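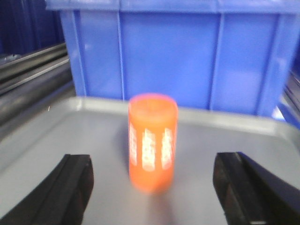

Ruvero, a small automation company, today published the results of its first long trial on a simple question: can a machine put away the shopping and fill a shop shelf without a person near it? The answer for the moment is "partly". With one object standing alone, such as the orange can on the grey tray between the two black fingers, the work is mostly reliable. With full bags and mixed shelves it is still slow.

The trial was made in December in the company's test room in Gresulby. The robot received 276 tasks, and in over 120 of them a person had to help.

"We do not want to promise a kitchen helper for next year," said Kinga Bakos, head of testing at Ruvero. "A can is easy for us. A soft bag of flour is a different story."

Folding of towels was also tried, but the results are not included in the report.

Ruvero will continue with a second trial in a grocery shop in Clurnulby, where the robot will work only after closing time. The full report can be requested from the company free of charge.

Press contact: Levente Vincze, Ruvero, Gresulby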